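Reading time: 3 min

Section 3. Recording a drink task by remote control

Use this section when you want the robot to learn how to hold a cup or glass under an outlet. The operator wears the Hiltent gloves and moves both robot arms from the control seat. Flurgate records the arm positions, the finger positions and the head camera together. Read Section 2 first if the gloves have not been calibrated.

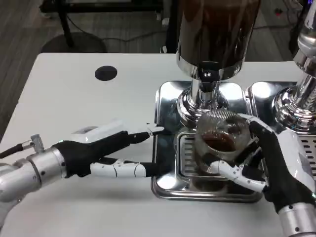
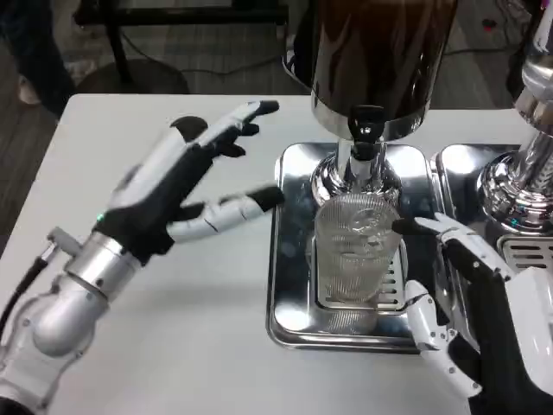 Right hand holding the drinking vessel over the drip tray: a glass with coffee in the first view, a ribbed plastic cup in the second.

Before you start

1. Push the drip trays fully back and check that the grates sit flat.
2. Put the cup within reach of the right hand.
3. Route the wrist cables so that they do not cross the path of either hand.
4. Open Flurgate and load the profile for the table. The default profile is 1327.
5. Have a second person stand at the stop button. This person does not wear gloves and does not give instructions to the operator during a take.

CAUTION: Do not let the fingers touch a heated part of the machine. The glove material is not rated for it.

Recording a take

1. Hold both gloves still until the status line reads READY.
2. Press the left pedal to begin.
3. Move the right hand to the cup with the fingers open. Close them slowly. Stop closing when the cup no longer slides.
4. Bring the cup under the outlet and keep the rim level.
5. Keep the left hand low and open, clear of the outlet. If the task needs the left hand, bring it in only after the cup is in place.
6. Hold the position for three seconds, then set the cup down on the table and open the hand.
7. Press the left pedal again to end the take.

Note: Thin plastic cups bend before the grip warning comes on. Lower the grip limit to 141 for plastic – glass can stay at the default.

Note: If you drop the cup, end the take and mark it FAILED. Do not delete it. Renu Lodhi's group uses failed takes for checking.

Saving

Name each take with the task code, the operator's initials and the vessel type. Plan on around 1467 MB for a long take. Copy the files to the Sokol drive before you shut down the arms – the local folder is cleared at restart.

For glove faults, contact Pankaj Gautam. For profile changes, see Section 4.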